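Spring open day at the Drernel workshop

If you have been a member for a while you will know that we try to get out of the meeting room at least twice a year, and the first outing of 2019 was a cracker. On April 27, 2019 a good crowd of us went over to the Marnau building to spend the afternoon with the home robotics team at Drernel, who had opened their doors to local clubs, families and anyone else who had put their name down. We had 33 on our list and every one of them turned up, which I don't think has ever happened before (it certainly didn't for the canal museum).

The team has its test flat on one of the upper floors, so there was a bit of a queue for the lift. It is laid out like a place somebody might live in, with a kitchen, a bedroom, a bathroom you are not allowed to use and a big bright living room. The idea is that a robot meant for the home ought to practise in one. We were taken round in small groups, with tea and a display of older grippers laid out in the corridor for whoever was waiting. You could pick them up and squeeze them, and I can report that the children had to be prised away from these, as did several of the adults.

The star of the day was the two-armed robot they call Prusura. I had seen short clips of it before we went, and I was ready to be a little let down, as clips are so often speeded up. Well, it is slow. It takes its time over everything, and I found that I liked it all the more for that, because you can follow what it is trying to do. The arms are white and grey, with rounded joints, and each one ends in a black gripper. There is a camera up in the head, and a screen beside the door showed us what it was picking up, so half the group watched the robot and the other half watched what the robot was watching.

Our group's slot began in the kitchen, with cups. Prusura lifted them one at a time out of a rack and stood them on a shelf, and then somebody from the team moved the rack a hand's width to the left and it did the whole thing again. One cup went down on its side and rolled. There was a great groan from the audience, and then it reached over, had two goes at the handle and stood the cup up, and you would have thought we were at a football match!

After that we went through to the living room for the part of the programme listed as "Sun". I had taken this for a talk about solar panels and very nearly stayed with the biscuits. It is the team's name for a set of jobs to do with windows and daylight: drawing curtains, opening and closing a window, wiping a sill. These are things most of us do each morning without a thought, and they are the very things that become a nuisance when your shoulders are bad or you can't stand for long.
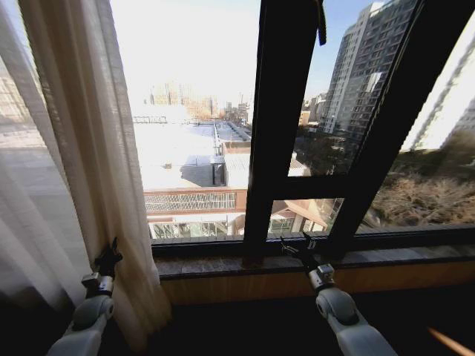 Curtains, we were told, are one of the hardest things in the flat. A cup keeps its shape when you take hold of it. A curtain folds, slides and swings, and thin cloth lets the light through, so the robot has to work out where the fabric stops and the view begins. Strong sunshine makes that harder still. The team have been collecting practice runs on the window jobs since December, and the tally on the wall stood at 2,478 when we came in. A run counts whether it goes well or badly. I asked whether they ever throw the bad ones away and was told no, those are often the useful ones, and that they keep a note of what went wrong with each.

A good few of these runs are done with a person guiding the arms from a desk, so that the robot has something to learn from. Members were allowed to have a go at this, on a much simpler task with a soft cloth on a table. You hold a pair of handles and the arms copy you. It feels very odd for the first minute, like writing with the wrong hand, and then something clicks. Our youngest visitor folded the cloth in half at the first attempt. I will pass over my own effort, except to say that the cloth ended up on the floor and the team were very kind.

There was plenty of time for questions afterwards and they came thick and fast. Could it manage a roller blind? Not yet, though they would like to try. What happens if a person walks in front of it? The arms stop, and one of the team stepped forward to show us – I think we all held our breath a bit. Would it be any good with a cat in the house? That one got a laugh, but they took it seriously and said that pets and trailing toys were on their list of things to worry about. How long before one could be bought? They wouldn't give a date, and I thought the better of them for it. The window jobs alone are split into 16 separate steps, and only some of those can be left to the robot with no one at the desk.

What stayed with me on the bus home was how much there is in a plain household chore. I opened the bedroom curtains on Sunday morning and caught myself watching my own hand, how it gathers the cloth before it pulls. Several members have told me they did much the same, so it is not only me.

Our thanks go to everyone at Drernel for giving up a Saturday, and for putting up with the noise in the corridor. They have offered us a second visit later in the year, with longer at the handles for those who missed out. Places will be limited to 2 small groups, and those who were left waiting in the corridor when time ran out will be asked first. If you would like to be added to the list, please sign the sheet at the next meeting or drop a note in the club box by the door. There are a few steps up to the entrance, with a ramp round at the side, and do let us know beforehand if you would like a chair kept for you in the living room.

A green umbrella and one child's glove were left behind after the tour. Both are in the club cupboard.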